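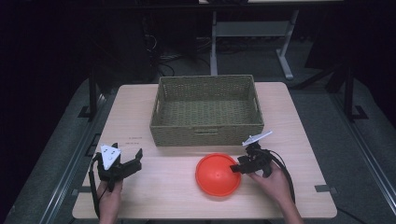
Ancient Footprints Found at Pirnlow

August 27, 2026 — A team from the Hiebert Museum has uncovered 122 footprints in dried lake mud at Pirnlow, and we could not be happier to share the news. The prints are 4,000 years old.

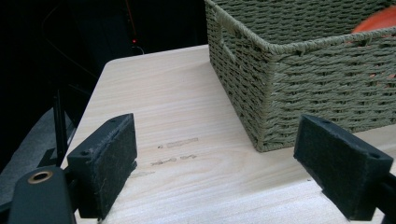 Who made them?

Adults and children, walking toward the old shoreline — one small set loops back twice.

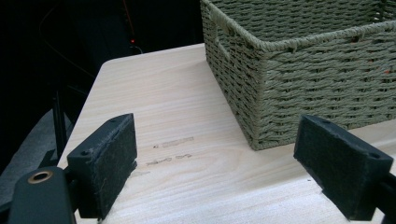 The longest trail has 22 steps. Casts go on show at the museum in October, and admission is free.

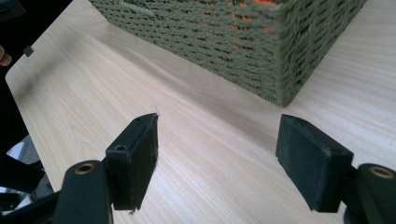
Woven basket on a light-colored tabletop.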